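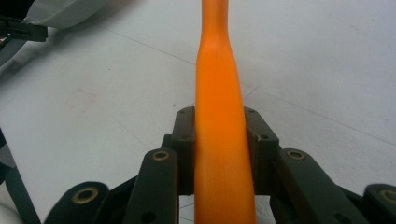
Bright orange and narrow at the neck, one of the pieces in use at Illelport.

Everyday Things Project, Illelport
Progress report to the Hanell Fund
Friday, April 16, 2021
Prepared by Abilio Urquijo

Dear friends at Hanell,

Thank you for your patience with this report, which I promised you a little sooner than you are getting it. We have been busy in the best way, and I kept wanting to add one more thing before I sent it off.

You will remember that the grant was meant to help us put together a lending collection of ordinary household and kitchen things for people who are getting their hand skills back, or building them up for the first time. We said we would keep to plain, inexpensive items that people could also find in their own kitchens, and we have stuck to that. The collection now stands at 56 items, and I am pleased with how well it hangs together (my own drawer at home is emptier than it was, but that is between me and my family).

Money first, as I know you need it for your own records. We have spent $1,464 of the grant so far. Most of that went on the items themselves and on storage tubs with lids that close properly. The rest paid for labels, dry goods and a second folding table. The Herrero store gave us a discount on the tubs, and the receipts are in the envelope with the paper copy of this report.

On shapes and grips: our first plan leaned heavily on things with straight handles, and after the November sessions we changed our minds. People wanted more variety in the hand. We have been adding pieces that are wide at one end and slim at the other, and smooth ones alongside ones with edges you can feel. Strong color has been a help too, especially for those who find it hard to pick one thing out of a full tub. I would like to add more orange and yellow before the summer if the budget allows.

On scooping and sorting: I had thought of this as a side activity, and it has become the part people ask for by name. We use dried beans and small seeds, and the work is simply to lift them, carry them and tip them out where you meant to. Big beans are kind to beginners. Seeds are another matter – they roll, they hide, and I expect we will be sweeping them up for years.

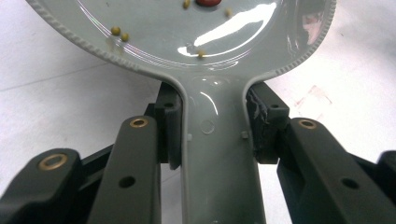

Gray plastic spoon with small seeds and a dark red bean in the bowl.

The large spoons have earned their place. A wide bowl gives a person some room for error, and a broad, flat handle is easier to get hold of than the thin metal ones we began with. We are now keeping the spoons in a tub of their own, with the beans and seeds in separate jars beside it.

We have had about 30 people through the sessions since the grant began, and several have taken a tub home between visits. The Skirndale group has asked whether it might borrow a set as well. I have said yes in principle, and we are working out who would carry it back and forth.

Still to do: 3 of the tubs need new labels, the item list needs typing up properly, and I owe you the short guide for families. A first draft of the guide is written and runs far too long, as you might guess from this letter. I will trim it and send it with the next report.

With warm thanks from all of us,

Abilio Urquijo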